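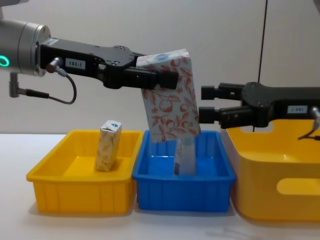

Week 2 notes: what a sorting station costs

I want to spend today on the boring part, the shopping list, as it's where most of your project plans fell down in September. You all priced the arms. Hardly any of you priced the cables!

Take the quote Trimside sent me for a two-arm bench. The arms and grippers filled the first page, and then came a second page of small stuff: connectors, spare fingers, mounting plates, a box of cable clips. That page alone added up to $2156, before shipping. I'd have guessed half that, and I've been doing this a while.

So split your budget into three piles:

Fixed gear. Arms, grippers, table, controller. You buy it once and you argue about it for weeks.

Wear parts. Fingers and cables, mostly. Neriler sells a finger set for $113 and I'd put two sets in any plan – one on the arm, one in the drawer.

Things to pick up and things to put them in. Plastic bins are cheap, so get a few depths and see what your gripper can reach into. For test items, go to the grocery store. You want soft packs, small cartons, bottles, anything that squashes or tips over (my last receipt was $257, and yes, I kept the snacks).

A word on two arms versus one. The Pelupessy plan in your reading packet buys both up front. The Waller plan buys one and leaves table space for another. I like Waller better for a first year, but only if you check that the second arm will still be sold when you want it. Get that in writing.

For next class, bring a one-page budget with all three piles filled in. Put shipping on its own line, please.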